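쌓기나무와 색깔 블록

2018-04-27 | 글: 생활사물사전 편집부
인쇄하기 | 이메일로 보내기

색깔 블록은 정육면체, 원기둥, 각기둥 따위의 단순한 입체로 깎아 색을 입힌 나무 장난감이다. 한국에서는 '쌓기나무', '원목 블록', '컬러 블록'이라는 이름이 뒤섞여 쓰이는데, 엄밀히 따지면 같은 물건이 아니다. 초등 수학에서 말하는 쌓기나무는 크기가 같은 정육면체만을 가리키며, 원기둥이나 삼각기둥이 섞인 제품에 이 이름을 붙이는 것은 판매처의 습관에 가깝다. 이 항목에서는 여러 모양이 섞인 채색 블록을 주로 다룬다.

구성

한 벌에 든 조각 수는 제품마다 크게 다르다. 수입 상표 솔렌(Solen)의 기본형은 34조각이고, 그레코(Greco)의 대형 상자는 138조각이다. 조각이 많을수록 놀이가 풍부해진다는 설명이 상품 소개에 빠지지 않지만, 근거를 함께 적은 경우는 드물다. 대형 상자의 조각 가운데 상당수는 같은 모양에 색만 바꾼 것이어서, 조각 수를 모양의 가짓수로 읽으면 곤란하다. 그레코 상자도 모양만 세면 17가지에 그친다.

색은 빨강, 파랑, 초록, 노랑이 기본이다. 흔히 '원색'이라고 부르지만 초록은 물감의 삼원색에 들지 않는다. 색마다 모양을 하나씩 정해 둔 제품도 있고, 같은 모양을 여러 색으로 낸 제품도 있다. 앞의 방식은 정리하기 쉬운 대신 아이가 모양을 보고 고르는지 색을 보고 고르는지 구별할 수 없다. 분류 놀이에 쓰려면 뒤의 방식이 낫다.

놀이판

블록은 바닥이나 책상에 바로 놓고 써도 되지만, 따로 판을 까는 집도 많다. 판의 역할은 범위를 정해 주는 것이다. 판 위에 있는 것은 쓰는 조각이고 판 밖에 있는 것은 치울 조각이라는 약속이 서면 정리가 조금 수월해진다. 퍼니스(Furnis)는 이런 판을 '집중력 보드'라는 이름으로 내놓은 적이 있는데, 집중력과 무슨 관계가 있는지는 설명서 어디에도 나오지 않는다. 값은 비슷한 크기의 도마보다 비쌌다. 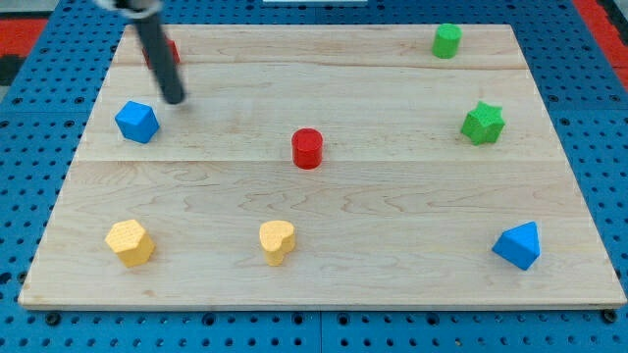
나뭇결이 드러난 밝은색 나무판과 색깔 블록. 가운데에 빨간 원기둥이 서 있다.

판의 재료로는 단풍나무, 자작나무, 고무나무가 자주 거론된다. 색이 옅은 나무는 빨강이나 파랑 블록과 대비가 뚜렷하지만 노란 블록은 상대적으로 묻혀 보인다. 여러 쪽을 이어 붙인 판은 이음매가 보이는 것이 보통이며, 이음매 자체는 흠이 아니다. 문제가 되는 것은 이음매의 높낮이 차다. 가는 원기둥을 그 위에 세워 보면 금방 드러난다. 결이 화려한 판이 고급이라는 말도 흔하나, 무늬의 모양만으로 판의 평평함이나 내구성을 판단할 수는 없다.

모양에 따른 성질

정육면체는 어느 면으로 놓아도 높이가 같아 쌓기에 가장 무난하다. 원기둥은 세우면 기둥이 되고 눕히면 구른다. 이 당연한 성질 때문에 원기둥은 잃어버리기 쉬운 조각이기도 하다. 각기둥은 밑면의 모양에 따라 쓰임이 갈린다. 삼각기둥은 지붕으로 쓰이고, 오각기둥은 옆면끼리 직각을 이루지 않아 다른 조각과 맞대면 틈이 남는다. 일부 교재는 이 틈을 '창의적 여백'이라고 부르지만, 아이들은 대개 오각기둥을 맨 위에 올리고 끝낸다.

교육 효과를 둘러싼 주장

블록 놀이가 공간 감각을 기른다는 주장은 오래되었고, 어느 정도는 그럴듯하다. 입체를 돌려 보고 맞추어 보는 경험이 나쁠 까닭은 없다. 그러나 특정 상표를 써야 효과가 난다는 주장은 다른 이야기다. 잘틱스(Jaltix)는 가정 700곳의 만족도 조사를 광고에 실었는데, 질문은 제품을 산 사람에게만 돌아갔고 비교 대상도 없었다. 만족했다는 답을 공간 감각이 늘었다는 증거로 볼 수는 없다. 한글이나 숫자를 새긴 블록이 글을 일찍 깨치게 한다는 문구도 같은 눈으로 읽는 편이 좋다.

관리

칠한 블록은 물에 담가 씻지 않는다. 꼭 짠 천으로 닦고 그늘에서 말리면 충분하다. '천연 도료'라는 표시는 원료를 말할 뿐 벗겨지지 않는다는 뜻이 아니므로, 입에 넣는 나이의 아이가 쓴다면 안전 인증 표시와 사용 연령을 따로 확인해야 한다. 모서리의 칠이 일어난 조각은 골라낸다. 나무판은 장마가 이어지는 7월에 휘기 쉽다. 벽에 비스듬히 기대어 두기보다 평평한 곳에 눕혀 보관한다.

같이 보기: 칠교놀이, 도형 끼우기, 가베

이 사이트는 이용 편의를 위해 쿠키를 사용합니다. 계속 이용하시면 쿠키 사용에 동의하는 것으로 간주합니다. [확인]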